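Date: 9 May 2024
Subject: Re: [Horetti-list] Pritau reissue - anyone got theirs yet?

On the Pritau thread, a list member wrote:

> Mine came this morning from the Sutherland shop. Two LPs, gatefold,
> and the whole of side four is the long version of the harbour suite.
> I've only played it once, but is it just me or has the organ been
> pushed right up? On my old copy you could hardly hear it under the
> guitar. Also wondering whether the live disc is worth the extra or
> if I should hold off for the box.

Hi all,

Definitely not just you! I've had mine since the weekend and played the first record far too many times (the neighbours have been very patient), and the organ is the first thing that jumped out at me as well. I dug out my old pressing and went back and forth between the two for most of Sunday evening. The guitar solo on side two sits a bit further back now, the bass has some actual body to it, and the organ has come up a long way. I love it, but I grew up on the murky version and part of me misses it. My favourite bit is still the slow section before the drums come back in, and you can finally hear the second vocal there, so I'm a happy listener.

The live disc I'm less sure of. It's the Skevimetti show, the same one that's been going round on tape for years, and they've cleaned up the hiss without sanding all the cymbals off, which was my big worry. But there are 2 songs missing from the set, including the encore, and the talking between numbers has been trimmed to almost nothing. If you've got a decent tape of it already, hang on to that. 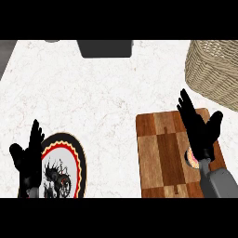

Is the live disc going to be sold separately from the box?

The Sutherland shop told me it comes out on its own in September, on CD first, with vinyl to follow if the CD sells well enough.

So if you only want the concert, I'd wait. The box is 114 dollars before postage and you'd be paying for a book and a poster on top of the music. The book is lovely, mind you - good heavy paper, loads of gig flyers, and a long essay on the making of the album that I haven't finished yet. The colour on the flyers is a treat after the grey little reproductions in the old CD booklet.

One grumble. My sleeve is numbered 308 and it arrived with a split seam along the bottom, and I know of one other copy from the same shop with the same trouble. Ask them to pack the records outside the jacket if you're ordering by post. They were very decent about it and are sending me a new sleeve.

Has anybody on here compared side three with the Japanese CD? I've got a feeling the fade at the end of track 5 runs longer on the new one, but I sold my CD ages ago and can't check. I'd also be curious to know if the new vinyl plays a touch faster than the old one, or if my turntable needs a new belt.

Cheers from a rainy Hobart,
Tapehead

_______________________________________________
Horetti-list mailing list
To leave the list, send a blank message with "unsubscribe" in the subject line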